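Kinesthetic vs. remote control for pick and place demos – what do you all use?
Forum > Teaching and Demonstration > General
Started February 9, 2021

meshcup_
I've been collecting demos on a six-axis arm for a simple job, fruit goes from the table into whatever spot I tell it, and I'm stuck on how to record them. Up to now I've been grabbing the wrist and walking the arm through the motion by hand. It feels great, you get a real sense of where it wants to go, but my playback looks drunk. The path is fine until the last inch and then it kind of lurches.

My labmate swears by the Nodgate controller (the handheld one with the trigger) and says I should throw out all 63 hand-guided runs and start over. I really don't want to. Is she right?

torque_sandwich
She's right, sorry. When you hold the wrist you're loading the joints, and the torque readings in your log are half you and half arm. Then you play it back with no hand on it and of course it lurches. Remote control gives you the same conditions in recording and playback.

lowgain
Disagree with the post above. That only matters if you're training on torques. If you're training on joint positions and gripper state, hand guiding is perfectly usable, and for anyone new it's way faster. I got 900 decent demos that way for a drawer task and it trained fine.

The lurch at the end sounds like gravity compensation to me. What's your payload set to? If the arm thinks the gripper weighs less than it does, it sags in free-drive, you push up without noticing, and all that goes in the log. Check it before you toss anything.

meshcup_
Payload was set to the OLD gripper. Ugh. We swapped it in the fall and I never changed it. OK, fixing that tonight.

torque_sandwich
Good catch, but I'll still argue about cameras. With hand guiding your arm and your sleeve are in every single picture the policy learns from. Then at test time there's no sleeve. I had a policy that would only reach for things properly when I stood next to it, which was very flattering and completely useless.

ellel_bound
You can get around that! We record by hand with the cameras off, then replay the motion with nobody near the table and record the video on the replay. Doubles your time at the arm, but the images are clean. The Ellel recorder has a replay mode that does the bookkeeping for you, though the menus are awful and it forgets your camera exposure every time you restart it.

Only catch is you have to put the objects back exactly where they were. I use pencil marks on the table – little crosses. People complain about them. They wipe off.

lowgain
Pencil crosses show up in the video too, just saying :)

ellel_bound
So do scuffs, so does everything. Move the camera two inches and they're all somewhere else.

pinchgrasp
Remote control person here, with 3,265 episodes on the current set, so I have opinions. My vote is to learn the controller. The first week is miserable. You overshoot, you close the gripper on air, you have no feeling for contact at all. By the second week it's like parking a car. And you can sit down! Walking a wrist around for a whole afternoon wrecked my shoulder.

Where I agree with lowgain is that tight contact stuff is still better by hand. Pulling a pen out of a cup, for instance. With a controller I tip the cup over more often than I'd like to admit.

My layout for the fruit set, if it's any use to the original poster:
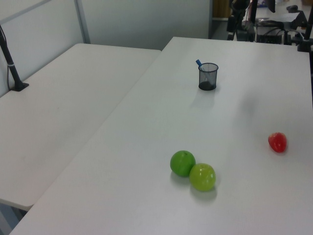
Fruit set: two greens touching, the red one off to the right, pen holder toward the back.

I start with the two greens pressed together on purpose. If you only ever show the arm fruit sitting out in the open, it never learns to get a finger in beside something. For those I come straight down with the fingers across the gap direction, so neither finger has to squeeze between them, and I go slow for the last bit. The red one is the easy one, lots of room. Mix both kinds in the same session so your speed doesn't drift.

torque_sandwich
White fruit on a white table next, please. Kidding. But do you see trouble with the shiny highlights? My depth camera hates anything glossy.

pinchgrasp
Color only on this set, no depth, so I can't tell you. On the old Szalai depth camera, glossy stuff came back full of holes, yes.

meshcup_
Update: fixed the payload and re-recorded a few by hand. The lurch is mostly gone! There's still a small wobble when the gripper closes, and I'm pretty sure that's me hitting the button with my other hand and nudging the wrist.

lowgain
Foot pedal. The cheap USB kind works, just map it to gripper open/close.

meshcup_
Ordered one. I'm also going to borrow the controller and do the same task with both, same fruit positions, and train one policy on each. Should have something to post in March. My labmate is being extremely smug about it already.

torque_sandwich
Post the failures too, not only the success rate. And use the Drarisow viewer to line up the gripper signal with the video, because if those two are off by even a few frames you'll be blaming the wrong method.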